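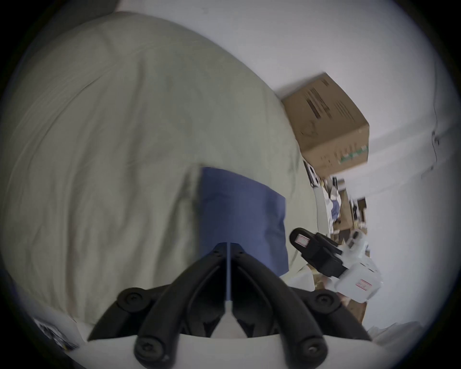 Soaking dried white beans: can I leave them overnight in a warm kitchen?

Posted by Elley, August 6, 2019

Hello to all. I want to make a bean salad for my sister's lunch. The recipe says to soak 200 g of dried white beans overnight, but my kitchen is very warm in summer. Last time the water had small bubbles on top and it smelled a little sour. I threw everything away. Is it safe to soak them in the refrigerator, or will they stay hard? I would also like to know when to put the salt. My mother always said salt makes the skin tough, but I read the opposite in a magazine.

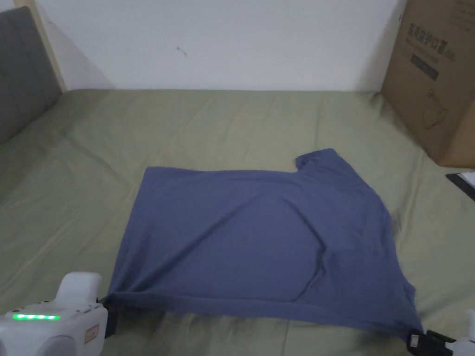

I do not have a pressure cooker, only a normal heavy pot. Thank you in advance for the help.

Kaisu Manninen

Yes, soak them in the refrigerator. I do it every summer. It is slower in the cold, so I give them 12 hours, and sometimes 13 if I wake up late. Use a big bowl, because the beans will grow to more than double. The bubbles you saw mean that the beans started to ferment, and I think you were right to throw them away. 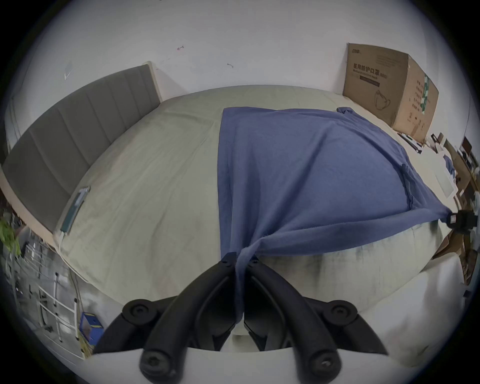
About the salt, I put one spoon in the soaking water and the skins come out softer, not tougher. What keeps beans hard is acid. So please wait with the lemon juice, vinegar and tomatoes until the beans are fully cooked. After soaking, pour away the water, rinse, and cover with fresh water. Let them boil well for ten minutes and then turn the heat low. Begin to taste after 40 minutes. If the beans are old they may need much longer.

For the salad, mix the dressing in while the beans are still warm, then parsley and onion when they are cool.
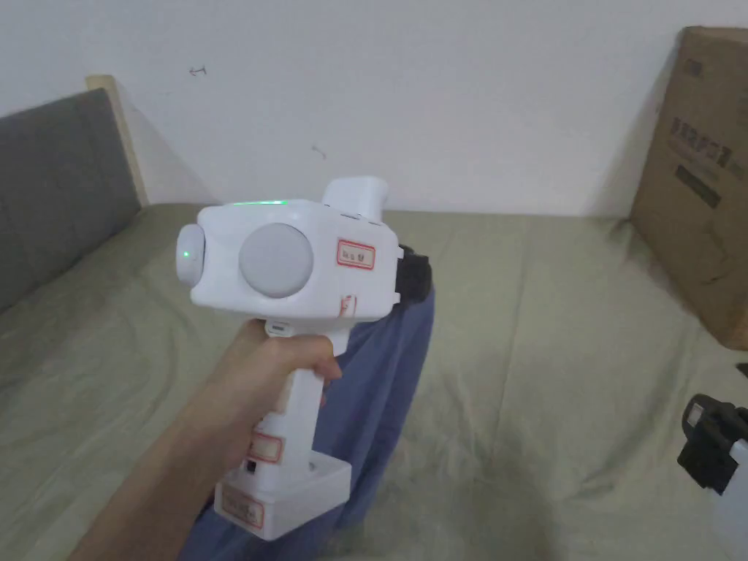 Saadet Ağca

I just use the can. Rinse it and it is ready. For 200 g dried you will need two cans, maybe a bit more. Put some sumac on the onions, it is very good with white beans.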